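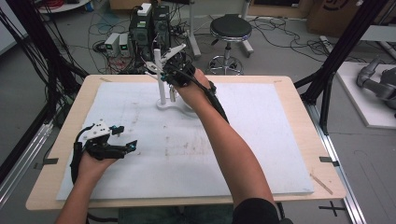 Chapter 4
Friction: the force that holds everything still

Try to walk across a frozen pond in smooth-soled shoes and you will learn more about friction in ten seconds than this book can teach you in a page. Your feet push backwards, the ice hardly pushes forwards, and down you go! On a dry pavement the same push sends you off to the shops without a thought. The ground has hardly changed shape. What has changed is how strongly two surfaces cling to each other, and that clinging is the subject of the next 14 pages.

We met forces in Chapter 3 as pushes and pulls with a size and a direction. Friction is a force too, but a wonderfully odd one. It waits. A book lying on a level table feels no friction at all. Push it gently from the side and friction wakes up, pushing back exactly as hard as you do, so the book stays put. Push a little harder and friction grows to match. Only when you pass a certain limit does the book begin to slide, and then (you can feel this with your own hand, so please do try it) the force needed to keep it moving is usually a bit smaller than the force that got it started.

The first kind is called static friction and the second is called sliding friction. You will need both names for the rest of the course, so write them down now.

Where does it come from?

Run a fingertip over a sheet of glass and it seems perfectly smooth. Under a strong microscope it is a landscape, with hills and valleys of its own. When two surfaces are pressed together they touch only at the tops of the highest hills, and the real area of contact is tiny. Press harder and the hills squash, more of them meet, and the grip gets stronger – this is why a loaded sledge is so much harder to drag than an empty one.

Friction in your hand

Pick up a pencil and hold it upright between finger and thumb. Its weight pulls it down, yet it stays where it is. You are squeezing sideways, and a sideways squeeze cannot lift anything by itself. The upward force comes from friction between your skin and the pencil. Now loosen your hold very slowly. At some point the limit is passed and the pencil slips.

Oda Forsberg, who taught this course before me, used to start every October with a tug of war in socks on the hall floor. One team was then allowed to put its shoes back on. I have never found a better opening lesson, and we shall come back to it in Section 4.3 with proper force diagrams.

Before you read on

Find a wooden block, a spring balance and a sheet of sandpaper. Pull the block steadily along the bench and note the reading, then do the same on the sandpaper. Turn the block on to its narrow side and repeat both pulls. Guess the results first and write your guesses in pencil. The narrow side surprises almost every class, and Section 4.1 begins with the reason.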